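Field Notes > Plants > Weeds and Otherwise

The Teasel Problem, or How I Lost an Argument With a Ditch

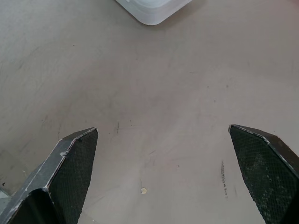
I have been keying out the teasels along the Drikenbridge road for two summers, and I'd like those summers back. There are two species that could reasonably be there, common teasel and cutleaf teasel, and every book I own treats telling them apart as a chore for beginners. Common teasel has stem leaves that are toothed or nearly smooth along the edge. Cutleaf teasel has stem leaves that are deeply lobed. Fine. The bracts under the flower head help too: in common teasel they are narrow and curve up around the head, often past the top of it, like two gray fingers coming up from below with their tips leaning in toward the middle, and in cutleaf teasel they are shorter, stiffer and mostly spread outward. I read all of this, nodded, went out to the ditch, and found a plant with lobed leaves and bracts that went up on one side and out on the other.

The sensible thing at that point is to look at more plants. I looked at more plants. The stretch between the Drikenbridge turnoff and the old gravel pit is mostly teasel by July, with some chicory and a lot of wild carrot filling in wherever the mower has scalped it. I walked it with a notebook and a pair of gloves that I regretted not wearing for the first hour. By the end I had notes on 10 plants, three of which I was sure about. The others I had written down as "common, I think," "cutleaf, leaning," and, for one near the culvert, just "no."

Flower color is supposed to settle it. Common teasel is lavender, cutleaf is white. Two things about that. First, the flowers open in a band around the middle of the head and then the band splits and moves both up and down, so on any given day a good share of the heads have nothing open at all, and you stand there like a person waiting for a bus. Second, common teasel does sometimes come out white. The books mention this in a half sentence near the end, in the tone of somebody telling you about the deductible.

Winter is worse, and winter is when most people notice teasel, which is why I get asked about it in January. The leaves are gone or hanging off in brown rags. The flower color is a memory. What you have left is the stem, which is prickly in both, the head, which is an egg-shaped pincushion in both, and the bracts, which are what I've come to rely on, provided the snow hasn't bent them. If they are long and sweep up past the head, I say common and keep walking. If they are short and stick out, I look at the ground for rosettes, because both kinds spend at least their first winter as a flat circle of leaves.

The rosettes, I'm sorry to report, are no use to me whatsoever. First-year leaves of the two look the same to my eye, puckered, with prickles down the underside of the midrib. I have read that the differences show up later on the stem, and that matches what I see, so all a rosette tells me is that there will be more teasel.

And there will be more teasel. A single plant can drop 2,000 seeds, most of which land within a few feet of the parent. The rest travel by mower deck, as far as I can work out, because the colony at Sirnton follows the road shoulder exactly and stops dead at the corner where the mowing stops. Past the corner it's goldenrod and a lot of gray dogwood. I've checked that corner every April for six years and the line has barely moved.

If you want rid of it, dig the rosettes when the soil is soft and get as much of the taproot as you can. Cutting a flowering stalk is satisfying but you need to bag the head, since it can go on ripening seed on the ground. Please don't put the heads in a dried arrangement and then put the arrangement on a cemetery plot in fall. That is how Beaulieu got theirs, or so I've always believed, and you can see the plants fanning out downhill from the older stones.

I went back to the culvert plant this past summer. Teasel dies after it flowers, so it wasn't the same plant, but there was another in nearly the same spot with leaves cut halfway to the midrib and one long bract curling over the top of the head. I've read that the two may cross. I have not read anything that tells me what to call it when they do. I wrote "no" again and underlined it.

Next is burdock, where I at least know which ones I'm confused about.

3 comments

ditchwalker
We have only the white one out by Tridberg, acres of it on the interchange. Bracts all stick out. Come visit if you want an easy day.

mossy_gate
Do goldfinches really eat the seeds? Mine ignore them completely and sit on the heads looking at the feeder.

plainpotter
I dug rosettes for an entire weekend once and I think the shovel came out of it worse than the teasel did. Looking forward to burdock.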